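**Wiping a bench: solved or not?**

**jkirui**
Claim from the other thread was that table wiping is a solved chore. I disagree. Our Pirkeo setup ran 521 wipe cycles in August and I would not let it near a kitchen. It covers the middle of a flat surface well. Edges and inside corners are where it falls apart.

**surna_minttu**
Define "falls apart." Missed area, or contact faults?

**jkirui**
Missed area, mostly. The planner keeps a 25 mm margin from any vertical surface. A person with a rag has no margin.

**a.oei**
That is a parameter, so change it. I run 8 mm on the Okoth arm with a compliant pad and get two contact stops per shift. For shop-floor benches that is good enough today.

**jkirui**
Your benches have no side walls. Try a corner with a rail along the base and tell me what 8 mm does to your pad.

**nyamweya_j**
Both of you are arguing coverage. Detection is the harder half. A machine that wipes everything on a timer is a slow machine. One that looks first has to decide whether a speck is dirt, a scratch or a sensor artifact, and most wrist cameras are poor at that against white.

**jkirui**
Agreed on that much. White top, gray walls, one speck toward the right: 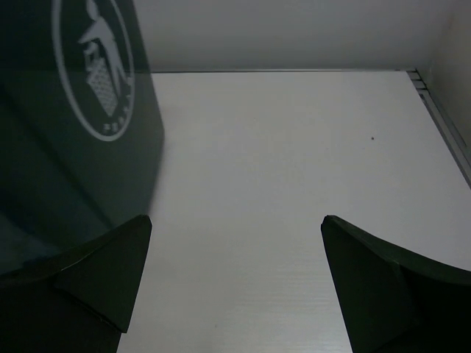
*Wrist view, fingers open. Speck on the right, rail at the base of the side wall.*

**a.oei**
I would threshold that. Plain background, single dark blob – easy.

**nyamweya_j**
Easy until the lighting shifts. The faint grain in the lower center will give you false positives before you reach the sensitivity a speck that small needs.

**surna_minttu**
Then move the lamp. Half of Rasum's cleaning demos are lamp placement.

**jkirui**
Not something I can ask of a household. Azlan, post your pad spec and I'll try 8 mm along the rail.

**a.oei**
Will do tonight. Start with the force limit low.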